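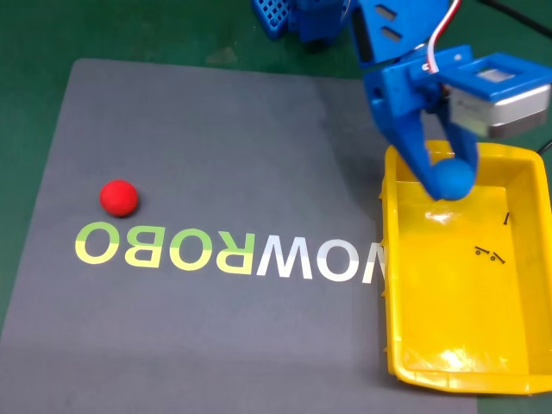
4. The sorting bench at Altton and the people beside it

Last updated: Friday, July 16, 2021
Reading time: 3 min

Figure 4. A blue two-finger gripper holding a ball at the rim of the yellow tray. A smaller red foam ball lies on the grey mat.

4.1 Division of work

The Altton workshop packs small parts and play goods for mail order. Before the change, each packer took mixed goods from a tub, sorted them by hand and filled the trays. The bench now does part of the sorting. Its gripper picks up balls and places them in a tray (Figure 4), and the packer beside it adds the items that are still handled by hand. Screws remain a manual job at this site. The fingers were made for larger objects, and the staff did not want to wait while the arm tried again and again for something they could pick up in a moment.

We spoke to 17 members of staff on two shifts, eight of whom had worked at the bench for the whole study. The interviews were held in the canteen during paid time and were not shared with line managers.

4.2 What changed in the job

Most packers said their hands were less tired at the end of a shift. Several also said that the day felt longer. Sorting by hand had let them set their own pace and talk across the table. With the bench running, they stood further apart and kept an eye on the tray. One packer said she had stopped listening to the radio, as she was always half listening for the motor.

A second change was in who dealt with faults. In the first weeks a dropped ball meant a call to the technician. By November the packers cleared drops themselves, although their job description had not been altered. We logged 163 stops over the study period, and packers dealt with most of them on their own. Montri Boonyarit, the shift lead, began to write these down in a notebook, and his notes were later used to ask for a higher pay grade. The request was still open when we left.

Staff at the Pongsiri site, where the same type of bench was put in by Wurketti, described a different course. Packers there were trained on the bench before it was switched on and had a say in where it stood. Their trays held more than 1,000 items over a normal shift, much as before, but fewer of them spoke of being tied to the machine. We cannot say how much of this comes from the training, as the Pongsiri team is also smaller and has had the same shift lead for years.

4.3 Pace

The speed of the arm was set by the supplier at Altton and by the shift lead at Pongsiri. Packers at Altton asked for a slower setting after lunch and were given it for a trial period. Output for those hours was not recorded separately, so the effect on the day's total is unknown.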